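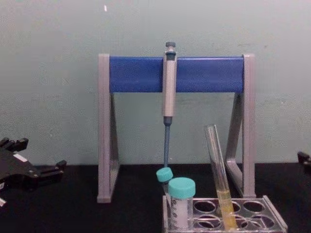 The bench at Platside, with pipette stand, tube rack and two grippers.

Zavemley Robot Lab Open Day: Frequently Asked Questions

Updated Sep 20, 2023

When and where is it?
At our Platside building, on the first Saturday-free date we could book, which you will find on your ticket. Doors open when the ticket says and not before. The people in the car park at dawn last year were very keen and very cold.

Do I need to book?
Yes. We have 70 places per session and 2 sessions. If both are full, there is a waiting list, and people do drop out once they've seen the bus timetable.

What will I see?
The main demonstration is bench work: a pair of arms working with a pipette, a stand and a rack of tubes. You stand behind the yellow line and watch. There is also a talk on how the control software (we call it Sotar) decides where to put its fingers, and a display of parts that have been retired, mostly by gravity.

Is it fast?
No. Anyone who has seen robots only in films should lower their hopes now. A person with a free hand and a bit of practice would beat it and have time for tea. It does not get bored, though, and that counts for a lot on a job like this one.

Why a pipette?
Lab staff pick one up and hang it back up all day long, and it is fiddly in ways you stop noticing. It hangs by a small hook over a rail. To take it off you have to lift, then pull, and do neither too hard.
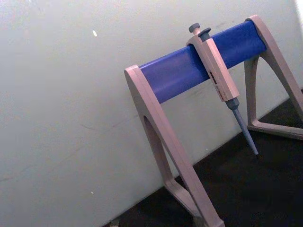

Getting it back on is worse. The hook has to clear the rail and come down behind it, and if the stand shifts in the meantime the whole plan is out of date. We count the attempts. Before the last open day the team ran 1020 of them, and the log is on the wall by the kettle for anyone who enjoys that sort of reading.

Can I have a go?
In the afternoon session, yes. You guide the arms by hand controls and try to move a tube from one hole to another. Most visitors come away politer about the robot.

Will anything go wrong?
Very likely. If an arm stops, a member of staff will reset it and carry on talking as though that was the plan.

Are children welcome?
Yes, with an adult. Please don't let them press the big red button. It works.

Is there parking?
A little. Bay 202 is reserved for deliveries, whatever the faded paint suggests. The Kandasamy Hall car park across the road is larger and takes coins only.

May I take photos?
Yes, without flash. It upsets the cameras.

I can't make this one. Will there be another?
We hope to run a smaller evening in December – same bench, fewer people, mince pies. Details will go on this page once the room is confirmed.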